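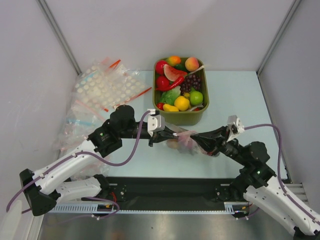
Ermelinda Matos wrote to us after her second winter with the Skundar and said the lid still shuts as it did when it came, though she wishes she had ordered the larger size for her apples.

Skundar fruit and vegetable store box

The Skundar is a lidded box for keeping fruit and roots in a shed, garage or cold larder. It is made by Stuter and sold by us in two sizes. The sides are slatted so that air can move through the crop, and there is a fine mesh behind the slats to keep mice out. The lid lifts off and can be hung on the side by its two hooks while you fill the box.

Boxes stack up to three high. Put the heaviest at the bottom and leave a hand's width between the stack and the wall.

Sizes

Small: 54 cm long, 8 kg when empty
Large: 177 litres, 11 kg when empty

Both sizes use the same lid hooks and the same feet. Inner trays are sold singly and do not fit between sizes.

What to keep in it

Late apples, potatoes, carrots, beetroot and winter squash all do well. Keep apples and potatoes in separate boxes. Carrots are best laid in damp sand, and for that you will need the solid tray. Soft fruit such as peaches and grapes should be eaten soon after picking and is better off in the kitchen. 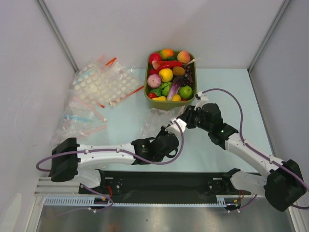

Setting up

Screw in the four feet by hand. Wipe the trays with a damp cloth and let them dry. Fit the bottom tray with the lip facing up, then lay the crop in a single layer with none of it touching. Check the box once a week and take out anything soft or marked. Most stored crops will be past their best by the end of February.

Do not stand the box in full sun or next to a boiler. The mesh can be brushed clean but should not be scrubbed with wire wool.

Spare parts

Feet, hooks, mesh panels and trays can all be ordered separately. Mesh panels made before 07/03/2023 have a narrower edge and need the old clips, so please tell us when you bought your box. The Abreu liner, a washable cotton sheet for the bottom tray, fits the large box only.
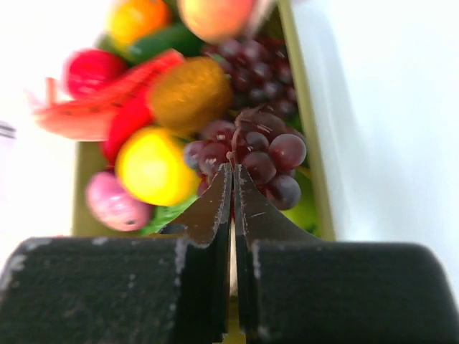
Mixed fruit, artificial.

Delivery and returns

Orders go out from our Esesstead warehouse on weekdays. The large box comes in two parcels, which may arrive on different days. Unused boxes can be sent back with the feet still in their bag. For questions about parts, write to Américo Loureiro at the spares desk and give the number stamped under the lid.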